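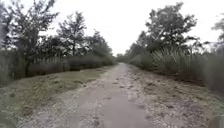 Skendgate 公式訪問報道コーパス 第3版
README兼データカード

最初に断り書き

首脳や閣僚の外国訪問を伝える短い記事と発表文を集め、訪問の種別、出迎えの格、会談の形式、発表された成果を項目に分けたデータである。第2版を出したあと、「二国間関係の温度を測る指標」として引用された例をいくつか見た。作った側としては、その読み方を支える根拠を持っていない。空港に誰が来たかは記録できる。それが何を意味するかは、このデータのどの列にも書いていない。

第3版の収録は2138件。収集の締切は2019年12月14日で、それ以降に配信または修正された文書は入れていない。

入っているもの

visits.csv
本体。一行が一つの文書に対応する。一回の訪問に一行ではないので注意。同じ訪問について受入国と訪問国の双方が発表を出していれば、行は二つになる。

pairs.csv
受入国側と訪問国側の文書を突き合わせた対応表。670組ある。visits.csvのdoc_idを二つ並べただけの簡単な表だが、個人的には本体より役に立つと思っている。

double.csv
二名が独立に付与した項目値。300件分。一致率の計算に使ったもの。調停後の値はvisits.csvに入っており、こちらには調停前の値だけを残した。

codebook.txt
項目の定義。READMEと食い違うときはcodebook.txtを優先する。食い違いを見つけたら知らせてほしい。

changes.txt
版ごとの変更点。第1版の分は記憶で書いた部分があり、あまり当てにならない。

本文そのものは配布しない。再配布の許諾が取れた文書と取れない文書が混在していて、取れたものだけを出すと見かけの偏りがさらにひどくなる。doc_id、発表主体の種別、言語、見出しの語数、それに付与した項目値のみを収める。

主な項目

visit_type
国賓、公式、公式実務、実務、私的、経由、不明。発表文の文言に従う。受入国が「公式訪問」と呼び、訪問国が「実務訪問」と呼ぶことは珍しくない。その場合も統一せず、それぞれの行にそれぞれの呼び方を残した。どちらが正しいかを決める立場にない。

duration
日帰り、一泊、複数泊、不明。「一日の日程で」と書いてあっても到着が深夜という例がある。文面が時刻に触れていなければ書かれたとおりに取った。

greeter_rank
空港などで出迎えた人物のうち、文書に記された最上位者の格。元首、政府の長、閣僚、儀典担当、地方首長、その他、記載なし。「記載なし」を「格の低い者が出た」と読み替えてはいけない。第2版の利用者の少なくとも一人はこれを最低位の数値に置き換えて回帰にかけていた。結果がどうなっていようと、それは出迎えの格の話ではなく、発表文の長さの話になっている。

meeting_form
一対一、少人数、代表団、複数形式、不明。「一対一」と書かれていても通訳と記録係がいるのが普通で、それを注記する文書はほとんどない。文面どおりに付与した。

outcome_stated
覚書、協定、共同声明、共同記者発表、投資・融資への言及、合意なし、記載なし。複数選択可。「言及」は言及であって、金が動いたことを示さない。

adj_warmth
「温かい」「兄弟的な」「歴史的な」「率直な」など、会談や関係を飾る形容の有無。強さの段階は付けていない。第1版では段階を付けようとして失敗した。「率直な意見交換」を対立の婉曲表現と見るか決まり文句と見るかで付与者が割れ、いくら話し合っても収束しなかったからである。有無だけにしても大した情報ではないが、嘘は減った。

集め方

収集の道具はStoderoが以前に作ったものを譲り受け、見出しと日付の抽出部分だけをGitau Okothが書き直した。項目の下書きはGaeteという規則ベースの小さなスクリプトが出し、人がすべて読み直している。Gaeteの出力は配布物に含めない。前の版で同梱したところ、人手の値より件数が多いという理由でそちらを正解に使った人がいたためだ。

付与を担当したのはSimin KazemiとRaffaele Gatti。調停はSigne Mogensenが行った。三人とも対象地域のすべての言語を読めるわけではなく、読めない言語の文書は発表主体自身が出した英訳に頼った。原文と英訳を見比べられた範囲では、英訳のほうが短く、形容が減り、同行者の名前が落ちる傾向があった。この差を補正する方法は思いつかなかったので、translated列に印を付けるだけにしてある。

訪問が予告されて中止になったものは除外した。ただし中止の発表が出ないまま予告だけが残っている場合、こちらには区別がつかない。予告文だけの行にはpre_only=1が立っている。実施された訪問の集計をするなら落とすべき行である。

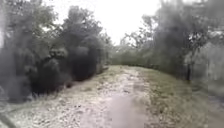
双方の発表が食い違う訪問では、どちらの行を使えばよいのか。

片方に決めず、pairs.csvで二つの行を並べて両方使うこと。一方だけが必要な分析なら、受入国側か訪問国側かを先に決めて全件に通し、その選択を本文に書いてほしい。

食い違いについて

670組を作ってみて気づいたのは、事実関係が真っ向から矛盾する組は少なく、片方が黙っている組が多いということだった。受入国の発表には空港での儀礼が詳しく書かれ、訪問国の発表は会談から始まる。訪問国の発表に載った要請が、受入国の発表には一言も出てこない。こうした沈黙をpairs.csvのsilent列に記録した。hは受入国側、vは訪問国側、bは双方がそれぞれ別の件について沈黙している組を表す。

silent列を「隠したい話題の検出器」として使えないかという問い合わせがあった。勧めない。書かなかった理由には、字数、締切、担当者の交代、相手国への遠慮、本当に隠したい場合、そのすべてが含まれうる。文書の側からは見分けられない。外部の資料で一件ずつ確かめる気があるなら、出発点の一覧としては使える。

報道機関の記事は発表文をほぼそのまま写していることが多い。wire_copy列は見出し以下の文面が発表文と大きく重なるものに立つ。これを独立した情報源として数えると、同じ文章を二度読んで裏が取れたと言うことになる。判定は文字列の重なりで機械的に行い、閾値はcodebook.txtに書いた。この閾値に理論的な裏付けはない。いくつか試して、見た目に納得できるところで止めた。

一致率の読み方

double.csvの300件で計算した一致率は、durationとvisit_typeで高く、adj_warmthで低い。具体的な値は手元のスクリプトで再計算できるので、READMEには載せない。載せるとそこだけが引用される。

高い項目についても安心材料にはならない。visit_typeが一致するのは、文書に「公式訪問」と書いてあれば二人ともそう付けるからで、要するに転記の正確さを見ている。訪問が実質的にどういう性格のものだったかについて、二人の見解が揃ったわけではない。

また300件の抽出は無作為だが、層化していない。件数の少ない言語はほとんど入っておらず、翻訳経由の行の一致率を別に出すには足りない。次の版で直すつもりでいるが、人手の都合次第で約束はできない。

偏り

わかっているものを書く。わかっていないものがほかにあると考えておくのが妥当だろう。

まず、ウェブ上に古い発表文を残す政府と残さない政府がある。サイトの改修で過去の文書がまとめて消えることもあり、消えた期間は訪問が少なかったように見える。gap列は、ある発表主体の文書が不自然に途切れている期間にかかる行を示す。何をもって不自然とするかはAksel Steinarsdóttirが目で見て決めた。基準の文章化を頼んでいるが、まだ受け取っていない。

次に、来る側より迎える側の文書が多い。式典を主催した側が写真と原稿を用意するのだから当然ともいえるが、国ごとの件数を「外交の活発さ」と解するとここで間違える。

八月の行が少ないのも気をつけたい。実際に訪問が減る時期であると同時に、広報の更新も滞る時期である。二つを分ける手がかりはこのデータの中にない。季節変動の図を描く人は、描く前にこの段落をもう一度読んでほしい。

最後に、経由地での短い会談はほぼ取りこぼしている。給油のあいだに貴賓室で話した、という類の接触は発表されたりされなかったりで、されても見出しに「訪問」の語がないことがある。検索語は見出しに依存しているので、かからない。

使ってよさそうな用途

訪問発表文の定型表現の研究。受入国と訪問国の文書の比較。情報抽出の演習。儀礼の記述が年を追って長くなったか短くなったかの調査(translated列を必ず条件に入れること)。

向かない用途

二国間関係の良し悪しの点数化。出迎えの格を独立変数とした投資額の予測。将来の訪問の予測。個人の移動履歴の復元。どれも技術的には計算が回り、もっともらしい数字が出る。それが困る。

とくに最初の用途については、第2版を使った試みをEmvilleでの勉強会で聞かせてもらった。手順は丁寧だったが、点数が上がった国々は、結局、広報担当部署が新しいサイトを立ち上げた国々とかなり重なっていた。発表者自身もその点は認めていた。

個人情報

人名は収録していない。出迎えた人物も訪問者も役職の格だけに直してある。とはいえ、日付と格と国が揃えば、元首級の人物はすぐに特定できる。公人の公務であり、発表された情報である以上、そこを隠すことに意味があるとは考えなかった。随行の家族への言及はfamily列を一度作り、考え直して削除した。第2版には残っている。古い版を持っている人は列ごと捨ててもらえるとありがたい。

第2版からの変更

silent列とgap列を追加。family列を削除。greeter_rankの「記載なし」を空欄から明示的な文字列に変更した。空欄を零として読み込む表計算ソフトの挙動に巻き込まれた人が出たため。第2版用のスクリプトはこの列でたぶん止まる。黙って通るより止まるほうがましだと判断した。

visit_typeに「経由」を加えたが、上に書いたとおり取りこぼしが多く、この値の件数を何かの根拠に使うのは避けてほしい。

文字コードはUTF-8、区切りはカンマ、改行はLF。日付はISO形式で、時差の処理はしていない。発表文に書かれた現地の日付をそのまま入れたので、同じ訪問の到着日が双方の行で一日ずれることがある。誤記と見分けがつかないものもあるが、直していない。

利用条件と連絡

付与した項目値は、出典を示せば自由に使ってよい。改変して再配布する場合は、版の番号を変えるか別の名前を付けること。元の発表文の権利は各発表主体にあり、こちらから使用を許可することはできない。

誤りの報告はSigne Mogensenまで。doc_idと列名、それに正しいと考える値の根拠を添えてほしい。「この国との関係はもっと良いはずだ」という種類の指摘には対応していない。

引用するときは「Skendgate 公式訪問報道コーパス 第3版」と版まで書くこと。第2版と第3版ではgreeter_rankの集計が合わない。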